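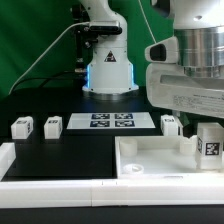

Blocks, Trays and a Black Tabletop – Pictures from Wirkeddale

Gallery > Workshops > Wirkeddale

It has been a busy July at the Wirkeddale workshop, and a good many of you have written to ask how the block sorting is coming along. Huệ Hà and Trygve Grønli have been kind enough to let me hang around, ask far too many questions and drink a good deal of their coffee, and I have enjoyed every minute of it!

The tray is the piece I'm fondest of – flat and white, with its four square markers set two by two, and a pair of small white blocks standing off to the left of it. Trygve likes everything laid out on the black tabletop, and I must say white on black does look handsome with the green behind.

Greetings to Liên Cao, with my love to everyone at Lumton.
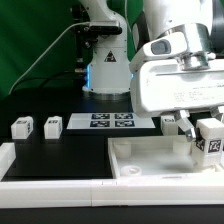
A white cube held just over the right-hand part of the tray, with a marker on each of two sides and a soft shadow underneath.

Posted 2026-08-29
11 comments | 10 shares

Previous | Next | All galleries | Contact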